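Play kitchen is finally up!! (and a question about the rounded end)
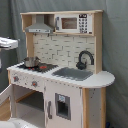
jetcombe_mom
Joined: February
Posts: 2

We've been going back and forth on a play kitchen since before Christmas and I finally gave in, and I am so happy with it. My daughter turns three next month and I wanted one that could live in the family room without shouting at everybody. The light wood won me over, and then I saw the little white brick backsplash with the black gooseneck faucet in front of it and that was that, I want that faucet in my own kitchen! The range hood is my husband's favorite. Assembly took us two evenings, mostly my fault, I put a side panel on backwards. My question is about the rounded ledge on the right end. Do your kids lean on theirs? Should I be putting something under it?

rinell_rd
Posts: 572

Oh that's a good one! Love the microwave up top with all the buttons. Ours is a hand-me-down with a sticker where the microwave should be, and my boys still "reheat" my coffee in it every morning.

For the ledge, I'd check the screws after a week and then once a month or so. Ours is square but it sticks out about the same way, and it gets used as a bar. It has held up fine with no leg.

Aisling Moynihan
Posts: 825

Going to disagree a little. Kids don't lean, they climb. Please anchor the whole thing to the wall before you worry about the ledge. A tall back with shelving on it wants to come forward as soon as somebody hangs off the counter. We used two furniture straps into a stud and I could swing on it myself.

Also I'd have gone for one without the red rings on the cooktop. My oldest learned "red means play" and then I had to un-teach it at the real stove.

rinell_rd

Agree on the straps, hard disagree on the burners! The red rings are what makes it look like cooking. Mine say "hot hot hot" and blow on the pan. If anything it made them more careful around the real one.

o_dalaigh_dad
Posts: 61

Burners never mattered in our house, it was all about the faucet. Put a bowl under it and they'll wash one plastic carrot for an hour.

What are you doing for food? We have the Jesora felt set and I like it a lot, but the peas are gone forever.

jetcombe_mom

Straps are going on tonight, thank you Aisling! I had them in the box and figured they were for taller furniture, oops.

No food yet apart from some wooden fruit from my sister. Is felt washable? She puts everything in her mouth still.

o_dalaigh_dad

Hand wash, cold, lay it flat. The pizza slices got a bit fuzzy but they're still in daily use.

Aisling Moynihan

Save your egg cartons and small cereal boxes too, tape the flaps shut. Mine liked those better than anything I paid for.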